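Who Picks Up the Potato? Automation in a Canteen Kitchen
Student project report, Workplace Studies

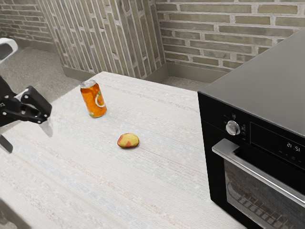 My project was about the canteen kitchen at Turosari, which feeds 565 people at lunch and has 83 staff if you count the dish room and the delivery crew. In February the company signed up for a trial of Fudodness, a system where a robot arm does the small fetching and sorting jobs on the prep counter. Before any hardware arrived, everybody got to see the simulated kitchen, and I sat in on those sessions (free coffee, very good coffee!). I figured people would ask about pay first. Nope – they asked about the counter. One of the prep cooks looked at the orange soda can standing there with the potato lying next to it and said that was her whole morning right there, stuff that doesn't belong together ending up in the same place. She wanted to know who decides where each thing goes, her or the arm.

That question pretty much became my report. I handed out a survey and 80 people filled it in, and I did longer interviews with 2 shift leads. Most of the prep staff were happy to give up the sorting. What they didn't want to give up was the chatting that goes on while they sort, and I hadn't even put a question about that in the survey (lesson learned). The shift leads worried more about the schedule. If the arm clears the counter before the cooks come in, does the early shift still start at 6 a.m.? People with kids like that shift a lot.

I also read the training plan from Trasotard, the firm running the trial. It has a long section on safety and one short paragraph on who gets retrained and for what. I asked for more detail and got a friendly email saying it was still being worked on.

For the second half of the project I'd like to go back once the arm is on the real counter and hand out the same survey again, this time with a question about the talking.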